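Betreff: Re: [gestaltung] Motivwettbewerb Gileva – Fragen zu Format und Rechten
Datum: 22. September 2018

Hallo in die Runde,

ich antworte gesammelt auf die Fragen zum Motivwettbewerb, die in der letzten Woche über die Liste kamen. Zuerst die Nachricht, auf die ich mich hauptsächlich beziehe:

> Hallo zusammen,
>
> ich würde gern beim Gileva-Wettbewerb für die Kissen- und
> Taschenmotive mitmachen, komme mit der Ausschreibung aber nicht
> ganz klar. Auf der Seite steht, man dürfe drei Entwürfe einreichen.
> Sind damit drei einzelne Motive gemeint oder drei Serien? Und muss
> alles als Vektordatei vorliegen? Ich arbeite mit Linolschnitt und
> scanne die Drucke nachher ein, da ist mit Vektoren nicht viel zu
> holen.
>
> Außerdem: Was passiert mit den Rechten an Motiven, die nicht
> gewinnen? Beim letzten Wettbewerb von Multero hat man die mit der
> Einsendung komplett abgetreten, das möchte ich nicht noch einmal.
>
> Viele Grüße aus Vorkum

Zur Anzahl: Gemeint sind drei einzelne Motive pro Person. Eine Serie aus mehreren zusammengehörigen Motiven ist erlaubt, zählt dann aber nicht als ein Entwurf. Wer also ein Paar einreicht, hat noch ein Motiv frei. Farbvarianten desselben Motivs gelten nicht als eigener Entwurf, davon darf man eine zusätzlich in dieselbe Datei legen.

Zum Format: Vektordateien werden bevorzugt, sind aber keine Pflicht. Scans gehen in Ordnung, wenn sie in Originalgröße mindestens 30 cm Kantenlänge haben und ohne Papierstruktur freigestellt sind. Beim Linolschnitt bitte vorher die Kanten säubern, die Druckerei übernimmt sonst jeden Fleck mit. Ob JPEG oder TIFF ist egal. Wer CMYK liefern kann, soll das tun, bei RGB kann sich der Farbton im Stoffdruck verschieben, vor allem bei kräftigem Grün und Orange. 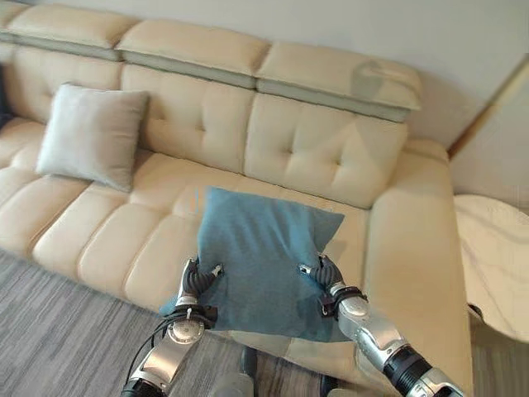
Zu den Rechten habe ich bei Gileva noch einmal nachgefragt. Die Auskunft kam schriftlich: An nicht prämierten Motiven bleiben alle Rechte bei den Einsendern, die Dateien werden nach Abschluss gelöscht. Bei den Gewinnern geht ein einfaches Nutzungsrecht für 2 Jahre an Gileva, beschränkt auf Heimtextilien und Taschen. Man darf das Motiv in dieser Zeit also weiter als Druck oder Postkarte verkaufen. Wenn sie es danach noch verwenden wollen, muss neu verhandelt werden. Das ist deutlich besser als bei Multero, ich würde mir die Teilnahmebedingungen trotzdem abspeichern, bevor ich etwas hochlade.

Noch ein Punkt, der in der Ausschreibung leicht untergeht – die Motive dürfen vorher nirgends kommerziell erschienen sein. Ein Bild im eigenen Blog oder auf einer Ausstellung ist kein Problem, ein Verkauf über Dawber oder einen anderen Onlineshop schon. Wer dort einmal etwas eingestellt, aber nichts davon verkauft hat, sollte kurz bei Gileva anfragen. Dazu habe ich keine eindeutige Antwort bekommen.

Einsendeschluss ist der letzte Tag im September, und zwar um Mitternacht. Hochladen geht nur über das Formular, Einsendungen per Post oder Mail werden nicht angenommen. Das Formular bricht bei großen Dateien gern ab, bei mir hat es erst im zweiten Anlauf geklappt. Die Bestätigungsmail kommt nicht sofort, bei mir lag sie am nächsten Morgen im Spamordner.

Signaturen gehören übrigens nicht ins Motiv. Die Jury sieht die Entwürfe anonym, und wer seinen Namen hineinschreibt, fliegt raus. Der Name kommt nur ins Formular, dort gibt es auch ein Feld für eine kurze Beschreibung der Technik.

Falls jemand schon Erfahrung mit dem Stoffdruck bei Gileva hat, wäre ich an Angaben zur feinsten druckbaren Linie interessiert. In der Ausschreibung steht dazu nichts. Antworten bitte über die Liste, dann haben alle etwas davon.

Viele Grüße
die Listenbetreuung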